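The Saturday Demonstration

Aishwarya Suvarna had been sent to Sornard to find out whether the Skedadeo was worth the money, and by four in the afternoon she had got as far as finding out that it pinched a bit under the arms.
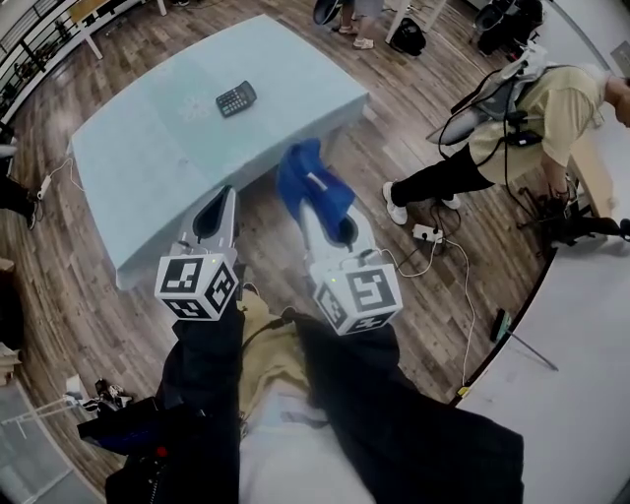
"It's the second strap," said the young man from Nustberg, whose name badge had turned itself round so that she had been calling him nothing at all since lunch. "Everybody does it up too tight. May I?"

He loosened it, and it was better, though she didn't say so straight away. She had been writing up machines for a trade paper for laundries for most of her working life, presses and dryers and once, memorably, a conveyor that threw pillowcases, and she had learned to keep her face quite still while people were being helpful to her. Salesmen read faces. They would read a small kind smile as four stars, and ring your editor on the Monday.

The idea of the Skedadeo was simple enough, or it was once you had stopped looking at all the cables. You held a gripper in each hand and you did your ordinary work with them, folding or sorting or whatever it was your place did, and the kit kept a record of how you had gone about it. Then you sent the record off to Nustberg, and in due course (the young man was rather vague about due course) a robot would be able to have a go at the same job. You weren't buying the robot. You were buying the teaching of it, and the price of that was £1,556, or £170 a month if you would sooner hire.

"And the robot?" she had asked, at the beginning.

"That's a separate conversation," he said, and poured her some more tea.

So she had folded. She had folded tea towels first, then a great many small things that didn't matter, and all of it had gone about as well as you would expect from somebody wearing a pair of beaks. You had to think about corners in a way she hadn't thought about them since she was seven years old, standing on a stool in her grandmother's kitchen with the end of a bedsheet in her fists, being told to walk towards the middle and not to run. Her grandmother did everything with the tips of her fingers. She could turn a collar in the time it took to boil milk, talking all the while over her shoulder to whoever had come in at the back door, and she would have had a good deal to say about the Skedadeo, most of it to do with her elbows.

"Walk, don't run," said Aishwarya, under her breath.

"Sorry?"

"Nothing. I'm just going slowly."

"Slowly's lovely," said the young man. "We like slowly. It's easier to learn from."

She wrote that down in her head, as her hands weren't free. It was the first thing he had said all day that hadn't come out of the brochure.

The trouble was that she wanted to like it, and she couldn't decide whether she was being fair. She had tried the Bang in August, in a warehouse with no windows, and the Bang had cost £1,084 and weighed as much as a wet duvet. It had given her a headache and she had said so in print, quite cheerfully, and slept well afterwards. This was a different matter. The grippers were light and they closed when she asked them to. When she lifted a piece of cloth and gave it a little shake, it fell more or less as it would have fallen from her own fingers, and there was a moment, somewhere in the middle of the afternoon, when she had stopped noticing the things altogether and had started thinking about what to have for supper.

That was when she had folded something properly. She looked down and there it was with its sleeves tucked in behind, square and flat, and she hadn't the faintest idea how she had managed it.

"Oh, that's a good one," said the young man, coming over. "How did you do that?"

"I was thinking about leeks," said Aishwarya.

He laughed, but he went on looking at it, and after a bit he asked whether she would mind doing another the same. She tried. She tried with great care and attention, with her tongue between her teeth, and it came out looking like something the dog had slept on. The next one was worse. She could feel herself getting cross, and she could hear, as clear as anything, a voice telling her to leave it alone for a minute and go and see if the milk had caught.

"Can I sit down?" she said.

He found her a chair and helped her off with the whole business, the straps and the grippers and the cable that had got itself round her sleeve, and for a while the two of them sat without saying much. His badge had swung the right way round at last but she hadn't her reading glasses on, and by now it seemed too late to ask.

"My mum irons for a hotel," he said. "I put her in one of these at Easter. She did the first lot beautifully, and then she saw me watching and she couldn't do a thing. She made me go and stand in the car park."

"Did it help?"

"She got through the whole basket. I was out there an hour. It was raining."

Aishwarya got her notebook out of her bag. She had a form for these reviews, with boxes on it, and she filled in the ones that could be filled in. Comfort: good, once the second strap is seen to. Weight: very much better than the Bang. Ease of use: she put a tick, and crossed it out, and put it back again. Price she copied from the card. At the bottom there was a box for any other remarks, which she generally left empty because the editor generally cut it, and she held the pen over it for rather a long time.

What she wanted to ask was whether it would learn the bit with the leeks. She thought it probably would, after a fashion; it would know where her wrists had gone and how wide she had opened the jaws, and that might be all there was to know. It would have the fold. She wasn't sure what you would call the rest of it, or whether a laundry with thirty sacks in by eight in the morning would care to pay extra for it.

"Buyers should allow time to get used to the kit," she wrote. "It goes best when the person wearing it is left in peace." She read it over and added, "Nustberg's man on the day was most patient."

"Would you like another go before we pack up?" he said. "You don't have to. I've got the van till six."

She looked at the clock and she looked at the pile, and she thought of the bus, which she would miss.

"Go on, then," she said, and held out her arms for the straps. "But you'll have to turn round."

He turned round.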